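Vollden is looking for people to help us work out why our robot keeps squashing things

Posted Mon 14 January by Roxana Cuervo

Hello! I run the small test kitchen at Vollden, on the ground floor of the Skastness building (the door next to the bike racks, not the main entrance). We have a two-armed robot called Sillia that we are teaching to handle food and crockery, and in November she had what I can only call a bad week. I'd like your help getting past it.

What happened is this. Sillia was moving a bun between two steamer baskets, something she had done plenty of times, and the left gripper simply didn't stop closing. The bun went flat, fine, but then the arm lifted with the basket still pinched in its fingers and swung it towards Eliécer Sánchez, who was standing closer than he should have been. He hit the stop button and wasn't hurt. The basket cracked. We had the same fault 3 more times before I pulled the plug on the whole programme, and I'm still a bit cross with myself that I didn't do it after the first.

Gilberto Rengifo has been through the logs and thinks the gripper loses its force reading for a moment when the wrist is bent at certain angles, and then carries on as if it were holding nothing. We suspect the cable. We've swapped it, rerouted it and slowed the arms right down, and we now want to run the job over and over with proper observers in the room until we're sure.
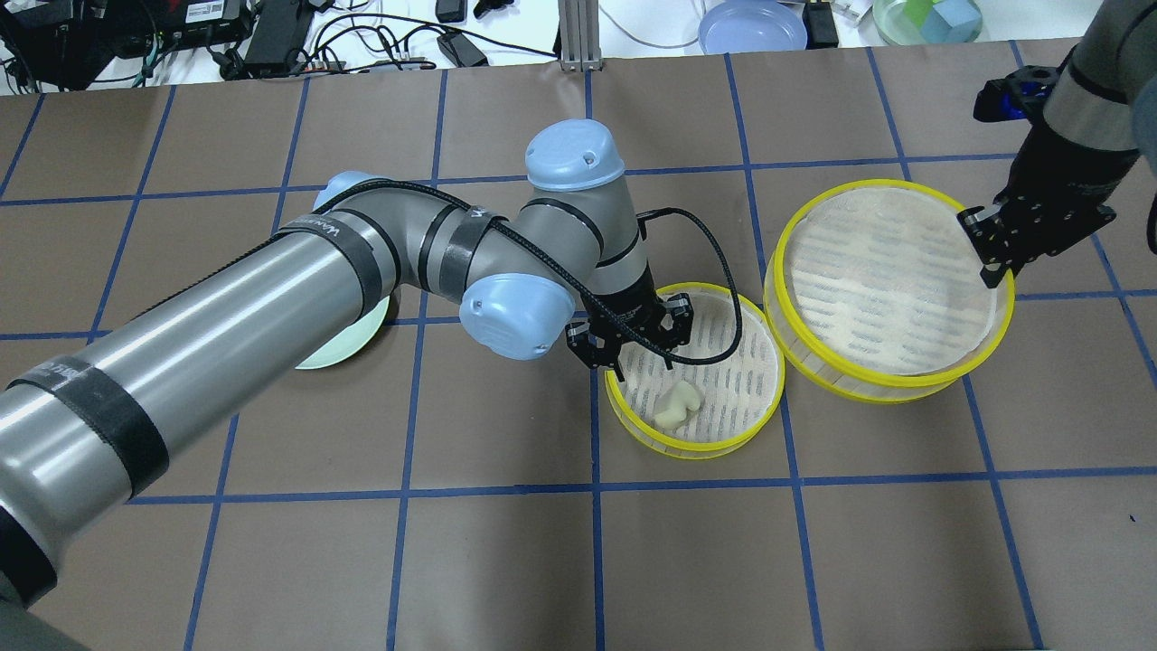
Sillia's two arms at the steamer baskets, one gripper lowered into the small one.

So, who am I after? I need 11 people for paid observation sessions. You don't have to know anything about robots, and in some ways I'd prefer it if you didn't, as those of us who work with her every day have stopped noticing when she does something odd. You'd sit behind the safety screen with a tablet and press a button whenever a movement looks wrong to you — too fast, too hard, a hesitation, a wobble, whatever catches your eye. Afterwards we go through your marks together and compare them with the force data. It's slow work and some of it is dull! There's tea, and you can bring a cushion (the stools are horrible).

We'd also like to hear how you felt while watching. Did you trust her near the edge of the table? Would you have reached in to rescue the food? Consuelo Cuervo (my aunt, yes, and very good at this) does those interviews, and they take half an hour or so of chatting on the sofa upstairs.

The practical bits:

You need to be 18 or over and able to sit and watch a table for an hour at a stretch, with glasses if you wear them. Each session lasts three hours with two breaks. We're asking everyone to do five sessions, spread over as many weeks as suits you, mornings or afternoons. You'll be paid at our normal hourly rate for visiting testers, and I'll confirm the figure when I write back to you. Bus fares are covered if you keep the tickets.

On safety, because you should ask. Nobody from outside goes past the screen while the arms have power. Every observer gets their own stop button and may use it at any time, and you will never be told off for pressing it. If the fault comes back during your session we stop for the day and you're still paid for all of it. Georges Abou Jaoude looks after safety on the project, doesn't report to me, and can shut us down without asking. You'll meet him at your first session and he'll give you his number.

Please don't apply if you've worked for Vollden or for Chambi, who supplied the grippers. I'm sorry about that, I know a few of you were keen.

To put your name down, send me a short note saying which days you're usually free and whether you've ever worked around machinery (either answer is fine). A few lines will do, no CV. You can also drop a note in at the Skastness front desk, marked for me, and I'll ring you back once Georges has signed off the new cable run.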